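塑料是怎样变成碗的

塑料碗拿在手里很轻，掉在地上一般不会碎。它在进工厂之前是一堆小颗粒，每粒的大小和米粒差不多。本文按顺序说明颗粒变成碗的过程，并解释几个常见的词。

一、原料

做餐具常用的一种塑料叫聚丙烯，英文缩写是PP。聚丙烯主要来自石油。石油经过加工，得到一种叫丙烯的气体。丙烯的分子很小，在催化剂的作用下，许多丙烯分子首尾相连，接成一条很长的链。“聚”字说的就是这件事。

长链分子互相缠绕，像一碗煮好的面条。温度低的时候，链条不容易滑动，材料是硬的。温度升高以后，链条之间可以滑动，材料变软，最后变成黏稠的液体。冷却后，它又变硬。能够这样反复变软和变硬的塑料，叫热塑性塑料。

另有一类塑料，链条之间用化学键连成了网。这类塑料成型以后再加热也不会熔化，温度太高时会烧焦。它们叫热固性塑料，有些老式的锅柄就是用它做的。

二、颜色

聚丙烯原本是半透明的，略带白色。要得到有颜色的碗，需要加入色母粒。色母粒也是小颗粒，里面含有很浓的颜料。把少量色母粒和大量原料粒混在一起，熔化后搅匀，整块材料就有了颜色。

颜色在材料内部，碗的表面被划伤以后，露出来的部分仍然是同一种颜色。涂漆的物品不同，漆掉了就会露出底下的材料。
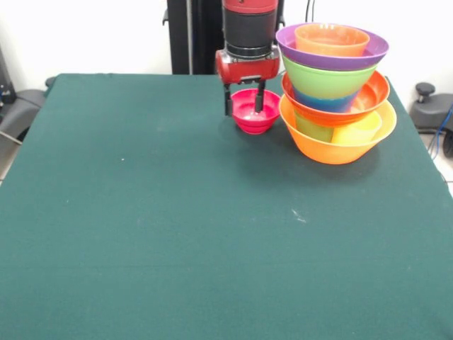
图1　浅口的粉红色塑料碗，右边是一摞彩色的塑料碗和杯子。

三、注塑

把熔化的塑料压进模具，叫作注塑。本地的塑料厂Plunetti用这种方法做碗。工厂的技术员Thiện Sầm把一次注塑分成下面几步。

第一步，合模。模具由两半组成，一半的表面凸起，一半的表面凹进去。两半合拢以后，中间留下一层空隙，空隙的形状就是碗的形状。

第二步，注射。颗粒从料斗落进一根加热的管子，管子里有一根螺杆。螺杆一边转动，一边把颗粒向前推。颗粒受热，又受到摩擦，逐渐熔化。然后螺杆向前顶，把熔料压进空隙。

第三步，保压。塑料冷却时体积会缩小。机器继续施加压力，补进一点熔料，否则碗的表面会出现凹陷。

第四步，冷却。模具内部有水道，水流过时带走热量。碗壁越厚，这一步用的时间越长。

第五步，开模。两半模具分开，几根顶针把碗推出来。

厂里有一副旧模具，编号是3,512，一次可以做出2只碗。技术员每隔一段时间要检查它的表面。模具上如果有一道细痕，之后做出的每一只碗上都会有同样的痕迹。

四、为什么碗口大、碗底小

许多碗的侧壁是斜的，上面宽，下面窄。这个斜度叫脱模斜度。假如侧壁完全垂直，碗冷却收缩后会紧紧抱住模具凸起的部分，不容易取下来。侧壁稍微倾斜，碗只要移动一点点，就和模具分开了。

斜度还有一个用处。形状相同的碗可以一只套进另一只，这叫套叠。51只碗如果分开放，要占很大一片地方，套叠以后只占一只碗的底面积，高度增加的部分主要是每只碗露在外面的那一圈边。

碗套得太紧，中间的空气进不去，就很难拔开。设计人员常在碗上做几条凸棱，让两只碗之间留一点缝隙。
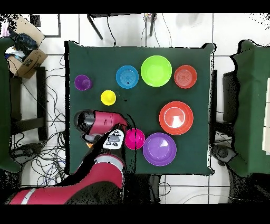 五、碗上的小记号

在碗底的外侧，常常能找到一个小圆点，摸上去有些粗糙。熔料从这个位置进入模具，这里叫浇口。碗取出以后，浇口处多余的塑料被切断，留下了痕迹。

有些碗底还印着一个三角形，里面有一个数字。数字表示塑料的种类，5代表聚丙烯。回收站的工人参考数字，把不同的塑料分开。种类不同的塑料混在一起熔化，往往结合得不牢，做出的东西容易裂。

六、用过的碗去了哪里

热塑性塑料可以重新熔化，所以能够回收。Janow回收站的做法是先分类，再清洗，然后切成碎片，最后熔化并重新制成颗粒。

每熔化一次，一部分长链会断开，材料的强度会下降一些。因此回收的颗粒常常要和新颗粒混合，用来做花盆、水桶一类的东西，一般不再用来做餐具。

颜色混杂的碎片熔化以后，多半是灰色或者褐色。这和把几种颜料调在一起是同一个道理。颜料加进去以后很难再取出来。

七、自己试一试

准备一只底部印有数字5的空塑料盒和一盆清水。请大人从盒子上剪下一小片，用手指把它按进水里，轻轻晃动，赶走表面的气泡，然后松手。

聚丙烯的密度比水小，小片会浮上来。再找一片印有数字1的饮料瓶碎片，用同样的方法放进水里，它会沉下去。回收站也利用密度的差别，在水槽里把两种碎片分开。

做完以后把碎片收好，不要倒进下水道。

词语表

单体：能够互相连接成长链的小分子，例如丙烯。
聚合物：由许多单体连接成的大分子。
模具：决定产品形状的金属工具。
浇口：熔料进入模具空隙的入口。
密度：单位体积的物质的质量。

文字：Damilola Fashola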